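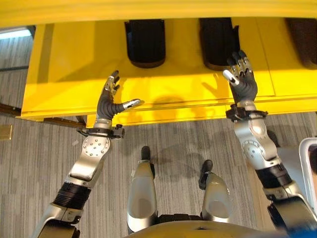

Posted by gravelpit_ron in Shows and Visits
Wednesday, 7:42 pm

Went to the open day at Derden this afternoon and figured I'd write it up while I still remember it. They had two rooms open. One was the usual arm-in-a-cage stuff, which I skipped after a few minutes. The other had the Histuslow humanoid, and the photo is from that one. Both hands up at the yellow unit, fingers near the dark pads.

The demo was reaching and touching. It moves slower than the videos, but I got a better look at the hands than I ever have online. Dark gray palms, silver fingertips. They ran it every half hour, and groups were capped at 16 people.

Parking is bad. Use the lot behind the Flalus building.

----
tapwrench
8:05 pm

Did it grab anything? I drove two hours for one of these last year and watched a robot point at things.

----
gravelpit_ron
8:11 pm

It touched the pads on the run I saw. I didn't see it pull on one or take one off. The guy at the desk said a later session would have more handling, but I had to pick up my kid.

----
mossy_oak_8
8:30 pm

I was in the 4 o'clock group. Same setup, and in ours it pressed each pad in turn and then stopped on the last one until somebody restarted it. That took ten minutes. I don't hold it against them, a live demo is going to stall sometimes.

----
tapwrench
8:34 pm

See, I do hold it against them. If you invite the public in, show something that works start to finish. Pressing a pad is a job for a cylinder and a limit switch.

----
lineside
8:52 pm

Disagree. A cylinder presses the one pad you bolted it under. The point of the reach is that the arms have to find the spot, and coming at something from underneath is awkward. I work on fixtures and our people hate anything mounted like that. Shoulders give out.

----
tapwrench
8:58 pm

Fine, but then show me a whole shift of it.

----
mossy_oak_8
9:10 pm

Did either of you ask about the hands? I wanted to know how long the fingertips last and got a brochure.

----
gravelpit_ron
9:16 pm

I asked. She said they check them every week and wouldn't give me a number for replacement. She did say Šimek is doing the next visit day, in July, and they'll let people handle a spare hand there. Sign-up is by email, groups of 8.

----
lineside
9:21 pm

I'll go to that one. Is it the same robot or their own?

----
gravelpit_ron
9:25 pm

Same model as far as I know – I'd email them before you drive out.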